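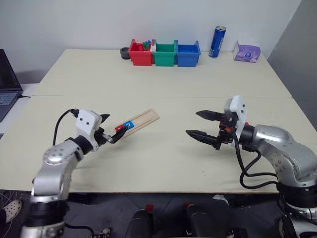
Two robot arms at a table, one holding a wooden board

About Woseck

Woseck compiles schedule data for late-night television, live comedy and podcast recordings. We publish a public calendar on this site and license the same data to newspapers, ticket sellers and program guide companies. The company is privately held and carries no outside advertising.

What we cover

The calendar lists guest bookings for talk shows, stand-up dates in clubs and theaters, campus appearances, festival lineups and recordings that are open to an audience. It holds records for 1,545 venues in the United States and Canada. A venue is added once it has held at least one ticketed or free public comedy event with a published start time. Private parties and corporate bookings are left out.

Television entries are limited to first-run episodes. Reruns are marked with the letter R when a network substitutes one for a scheduled new episode, and the original guest list is moved to the history tab of that entry. Clip shows are treated as reruns. We do not list movies, sports or news programs unless a comedian is booked as a guest and the booking has been announced.

We do not publish reviews, rumors or photographs of performers away from work. Requests for an artist's contact details are not answered. Management companies are named in the licensed feed where they have asked to be.

Where the data comes from

Most entries start with a network press page, a venue calendar or a notice from a booking office. Each record has a source field showing which of these was used and when it was last checked. If two sources disagree on a start time, the venue's own calendar is used for live events and the network's page is used for broadcasts. The other time is kept in the notes.

Reader submissions go to a holding queue. They are matched against a second source before they appear. Submissions with no match stay in the queue until the date has passed and are then deleted.

All times are stored with the local time zone of the venue. Broadcast times are stored as Eastern and shown in the reader's zone. Shows that start after midnight are filed under the date on the ticket – a 12:30 a.m. set sold as a Friday late show is therefore found under Friday on the public calendar, and under the true clock date in the feed. Licensees who build their own pages should read the field notes on this before going live.

Products

Woseck Calendar is the free site. It can be searched by performer, venue, city, network or date. Readers with an account can follow up to 500 performers and receive one email a day when any of them has a new or changed date. No email is sent on days without a change.

Gerner is our licensed feed. It is delivered as a full file each night, with change files every five minutes during the day. Every performer, venue and program has a permanent number. Numbers are not reused, including when a venue closes or a program is canceled. When a program changes its host but keeps its title, it keeps its number and the host field is given an end date.

Maillard is the lookup tool for credits. It links a performer's live dates with television appearances, writing credits and podcast episodes already in our records. It covers people who share a name, use a stage name or perform as part of a group. Groups have their own records, and members are attached with start and end dates. Maillard is included with a Gerner license and is not sold by itself.

Pratham was our older widget for personal blogs and profile pages. It no longer accepts new sign-ups. Existing widgets still load, but they show the next two dates only and cannot be restyled. Owners can replace the widget with a plain calendar link from their account page.

Corrections

Every entry on the calendar has a correction link at the bottom. Use it for wrong dates, misspelled names, moved shows and sold-out notices. Please include a web address where the right information can be seen. Corrections from a venue's registered account are applied at once and checked later. All others are checked first.

Canceled events are not removed. They stay in place with a canceled label, and the ticket link is switched off. Postponed events keep the original entry, which points to the new date when one has been set.

Refunds are handled by whoever sold the ticket. We do not sell tickets and have no access to orders. Some ticket links pay us a referral fee. The fee has no effect on the order in which events are listed, which is by start time and then by venue name.

Licensing

Licenses run for one year from June and are priced by the number of regions used. Licensees that join partway through the year are billed for the remaining months. A test file covering one region is available on request and may not be published. Schools and public libraries may apply for the low-cost license, which has the nightly file but no change files.

Data from the free calendar may be quoted in articles with a link to the entry. Automated copying of the calendar is blocked – use the feed.

Privacy

For account holders we store an email address, a time zone and the list of performers followed. Follow lists are not shared with performers, managers or networks. Closing an account deletes all three.

Contact

Use the contact form for licensing, venue registration and press questions. Choose the correct subject from the menu, as forms are sorted by that field. We have no public phone line and no walk-in office.

Page last revised May 16, 2022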